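4. Carrying the Flekunport on Trains and Buses

This section covers folding, locking and carrying the Flekunport scooter on public transit. Read Section 3 (Braking and Speed Modes) first. The steps apply to the standard and long-deck models. Where they differ, the text says so.

4.1 Before you enter the station

1. Come to a full stop outside the station entrance and step off the deck.
2. Hold the power button until the display goes dark. Standby mode is not enough. In standby, the throttle wakes the motor when it is pressed.
3. Wipe mud and water off the wheels and the underside of the deck.
4. Remove bags from the handlebar hook. The stem latch is not rated for a hanging load when folded.
5. Push the bell lever inward until it sits flush with the grip.

Note: Many transit operators set their own limits on size, weight and hours of carriage. The Padley line, for example, does not accept folded scooters in the first car on Saturday. Check the rules posted at your station.

4.2 Folding the stem

1. Stand on the left side of the scooter with one foot against the rear wheel.
2. Lift the red safety tab at the base of the stem.
3. Pull the latch lever toward you until it clicks.
4. Lower the stem slowly to the rear fender. Keep your other hand on the grip, clear of the hinge.
5. Press the stem hook into the fender slot. On the long-deck model, slide the deck stop back first.
6. Lift the scooter by the stem an inch or two to confirm that the hook holds.

Caution: The hinge can pinch. Do not place fingers between the stem and the base plate at any point in steps 3 through 5.

Folded weight is 16 kg with the standard battery. If you carry it up stairs, hold the stem at the balance mark, with the wheels facing away from your legs.
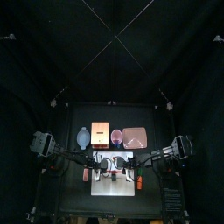 Can the scooter stay unfolded if the train is nearly empty?
Keep it folded for the whole trip, from the fare gate to the exit, however many people are on board. An unfolded scooter can roll when the train brakes, and the parking brake does not lock the front wheel.

4.3 On the platform

1. Stand behind the waiting line with the scooter folded and upright beside you.
2. Let passengers leave the train first.
3. Board with the wheels forward and the stem at your side. Do not swing the scooter through the doorway.
4. If the car is full, wait for the next one.

4.4 Inside the car

1. Move away from the doors. Use the open area by the wheelchair bay only if it is free, and give it up when it is needed.
2. Set the scooter on its rear wheel and fender foot, with the deck against a wall or partition.
3. Loop the carry strap around your wrist or a vertical pole. Do not loop it around a grab handle.
4. Keep one hand on the stem while the train is moving.

Caution: Do not sit on the scooter, folded or unfolded, in a moving vehicle. The seat kit (Cakside part 13) is made for riding on paths only. Remove the seat post before you board and carry it in its sleeve.

Caution: Do not connect the charger to an outlet in a station or train.
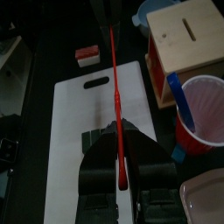
4.5 Buses

Buses brake harder than trains and have less floor space. Follow the steps in 4.4, with these changes:

1. Board by the door the operator assigns to bulky items.
2. Lay the scooter flat under the seat in front of you if it fits. The standard model needs 80 mm more clearance with off-road tires fitted.
3. If it does not fit, stand it between your knees and the window side.
4. Do not use the upper deck or the stairs for storage.

4.6 Leaving the station

1. Carry the scooter through the fare gate. Use the wide gate where there is one.
2. Unfold it outside, clear of the doorway and any tactile paving.
3. Raise the stem until the latch clicks, then press the safety tab down. The tab must lie flat.
4. Rock the handlebar back and forth. If there is play in the stem, do not ride. See Section 7.
5. Switch on the power and check both brakes before you step on.

Note: After a trip, the display may show code 2. It means the unit was moved while powered off. Press the power button once to clear it. If the code returns on a level surface, contact a Boonyarit service desk and give the serial number printed under the deck.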